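Ticket: Cell 5, right-hand gripper loses parts during lift
Product: Vunex two-finger hand gripper, left and right pair
Status: Open, waiting on customer
Priority: Normal

Original report
The right unit drops the orange plastic pieces after a clean close. The left unit with the same pieces is fine. Vunex support told us on the phone that it's a calibration problem and to run the zeroing routine again. We have run it. We would like someone to look at something other than calibration, please.

Reply from Vunex support
Thank you for contacting us. Please confirm the firmware is current and repeat the zeroing routine with the jaws fully open. Most slip reports are resolved at this step. If the problem persists, attach the log and photos of the cell and of the fingers.

Customer update
Firmware is current. It was current last time too. Zeroing repeated with the jaws fully open, then once more with the unit powered down in between, in case that matters to anyone. The log shows 1,438 closes on the right unit since the last service in April, and 167 of them flagged "position lost". I don't put much faith in that flag. It also trips when the operator lets go early, so the real number of drops is lower and I can't tell you by how much.

What I can tell you is that the jaw position reads the same at every full close, to the last digit the log gives. If the zero were drifting I would expect that number to move.

We also swapped the two units between operators for a shift. The drops followed the unit. So please don't send me the page on grip technique.

Photos attached as requested. 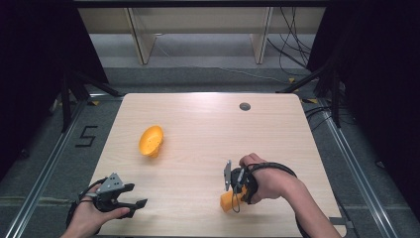
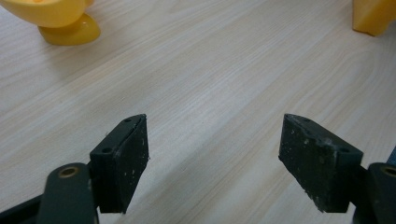
Attachments 1 and 2, cell 5. 1: both grippers over the table. 2: finger pads, jaws open.

Look at the pad faces in attachment 2, mainly the one on the right. White specks all over it, scuffing, and the lower edge is rough. The other pad has specks as well but is in better shape. I'm not claiming that proves anything. It does make me doubt the answer is in software.

Reply from Vunex support
Thank you for the photos. Some marking of the pads is cosmetic and expected. The service guide gives a pad life of 190 hours of use. Could you tell us the hours on this set? We also recommend the Liew cleaning kit, available from our store.

Customer update
I don't have the hours. The log counts closes and the guide counts hours, and I have found no page that converts one into the other. If you have one, send it.

As for the kit, I read the contents list and it is wipes and a brush. We used a lint-free cloth and isopropyl alcohol, left the pads 9 minutes, and ran the lift again. Some of the specks came off. The roughness on the edge didn't, and neither did the drops, although they seemed fewer for the first part of the run. I wouldn't build anything on that. It was a short run.

Also checked while the unit was open:
Pad screws: tight, both sides.
Pivot bushings: no play I could feel by hand.
Cable and connector: reseated, no change.
Wrist strap: adjusted, no change.

Next step on our side is to fit new pads to the right unit only and leave everything else alone, including the zero. The Flolby pads that Plestell resells are cheaper and are described as a direct fit. I have heard "direct fit" before, so I'd want the hole spacing in writing before ordering.

Questions still open:
Does Vunex publish a wear limit for the pads that can be measured with a caliper?
Are the left and right pads the same part number?
Does fitting third-party pads affect the warranty on the arms?

Reply from Vunex support
We have passed your questions to the hardware team. In the meantime, please repeat the zeroing routine after fitting the new pads and let us know the result.

Customer update
Will fit the pads first and run it on the old zero. If it still drops parts I'll do the routine and post both logs. Please keep the ticket open.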